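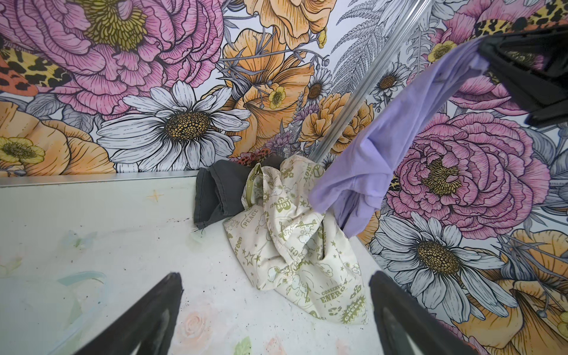

*Wrist view during a hand-guided laundry run. One gripper holds a lavender cloth while the other is open at a printed bag.*

**Hirkell publishes its full record of hand-guided laundry demonstrations, failures included**

TRELUTBY, June 29, 2024 – Hirkell today released the results of its first trial in teaching a two-armed robot to sort and clear laundry by remote control. The company is not announcing a product, and advises readers to be wary of anyone who says household laundry has been solved.

Over the trial, operators recorded 1196 demonstrations. In each one, a person steered both arms through a small job such as lifting a cloth out of a corner or separating a bag from the clothes beside it. The recordings were then used to train Tundorard, the company's control software, to try the same jobs alone.

Tundorard was given 400 unaided attempts and finished 300 of them. Hirkell asks that this figure be quoted with its conditions. All the attempts used the same work surface, the same lighting and fabrics that had already appeared in the demonstrations. When the team brought in items the software had never met, it finished so few that the company does not consider the result worth calling a skill.

"Three in four sounds good until you picture the fourth shirt on the floor," said Bronwyn Lockyer, who leads the trial at Hirkell. "A person who has never seen our table would beat it on the first morning. I'd like to know why our field keeps putting out the best ten seconds and calling that progress."

Lockyer also questioned how much of the result belongs to the machine. Operators took 39 hours of practice before their recordings were judged good enough to keep, and the software copied their habits closely, including a tendency to pinch cloth near an edge and pull too early. Crumpled fabric remained the hardest case, and corners made it worse, as there is little room to bring in a second gripper.

The record includes every demonstration that was abandoned or repeated. It can be requested from Hirkell by universities and other firms, together with the operators' notes. Siriwan, which supplied the hand controllers, had no part in scoring the attempts.

A second trial starts in October, using clothes and bags the operators have not handled before. Hirkell will publish that result whether or not it improves on this one, and has set no date for a home version.

**Press contact:** Bronwyn Lockyer, Hirkell, Trelutby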